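Two hand-held grippers, built in a shared workshop
4 min read

Over the past winter a few of us at the Trastau workshop have been building a pair of hand-held grippers. You hold one in each hand, squeeze, and the fingers close. A small camera rides on each one and records what the fingers do. The recordings are meant to teach a little two-armed bench robot we call Joneo, which is mostly finished and mostly sits on a shelf waiting for its wiring.

This page is the gallery for the gripper half of the project. Wiremu Tipoki asked for somewhere to point people who want the files, and it was easier to put it all in one place. Parts notes are further down.

The fingers went through six versions. The first was copied from a kitchen tong and bent under any load at all. Gion Leitner redrew them as solid blocks with a flat face, and we have stayed with that shape since. Versions three and four were the same block with the mounting moved back. Version five cracked at the mount. Version six is the one we kept.

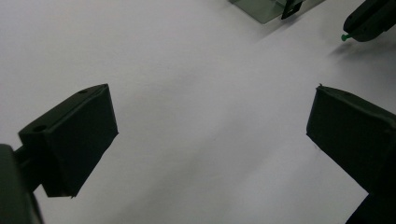
Trastau workshop, September

The view past the version six fingers, open over the white bench top, with the second gripper at the upper right. The green tip on that one is easy to pick out against the bench. The clear-ish plate with the black clip is at the far side.

We print the fingers in dark green because Lacey Rowbotham had most of a spool left over from a garden project. The colour turned out to suit the job. On a pale bench the edges show up well on camera, even in the late afternoon when the light in the shop gets poor. We tried grey first and lost the fingertips in half the recordings.

Getting the finger faces parallel took longer than anything else. They looked fine open, then met at the heel first when closed, and anything thin would squirt out the front. Gion's fix was to print the faces slightly off so that they come true under pressure. The amount depends on your printer, so don't copy ours without checking. Close the fingers on a strip of paper and pull. If it tears evenly, leave it alone.

The hand part is less finished. The trigger came from a caulking gun to begin with, which worked but made your hand ache after 30 minutes or so. Ebuka Briggs replaced it with a printed lever and a softer spring. His version is better for long sessions and worse for anything heavy. We have kept both and swap them as needed - it's two screws.

Weight is still a problem. Each gripper comes in at just under 300 grams without the cable, and the cable pulls to one side. Lorraine Mapplebeck has been running hers up the forearm under a sweatband. The rest of us let it hang and put up with it.

Some parts notes, as people keep writing in for them:

Fingers are printed flat face down, four walls, no supports. Clean the holes out with a hand drill before you fit anything, as they come off the printer a bit tight. Don't use a power drill. We split one that way.

The slide is a Bisgaard drawer runner cut down to 38 millimetres. Any small ball-bearing runner ought to do if it doesn't rattle. File the cut end and wash out the filings before you put it together, or you will feel them every time you squeeze.

The camera mount has been redrawn more often than it's worth listing. The current one sits low and looks along the fingers, so the fingertips stay in view whether they are open or closed. An earlier mount sat higher and gave a nicer picture of the bench, but you couldn't tell when the tips had touched. Check that the screws are snug before each session. If the camera shifts by even a small amount, the recordings before and after don't match, and we have thrown out a full evening's work over it.

For practice we started with pegs and blocks, then moved on to passing things from one gripper to the other. Passing is harder than it sounds. You get used to it after an hour or two, and then you have to get used to it again with the other trigger.

Still to do: a lighter body, a proper strain relief for the cable, and a left-handed version of Ebuka's lever. Joneo needs its wrists rebuilt to take the same fingers, and Wiremu has the drawings started. Once one arm is moving we'll put up a second gallery under the Vuvuvmont name, which is what we are calling the whole bench when it is done.

Files are available from the workshop computer, in the folder marked grippers. Use the newest set of finger drawings. The older ones are there for reference and the mounting holes won't line up with the current body.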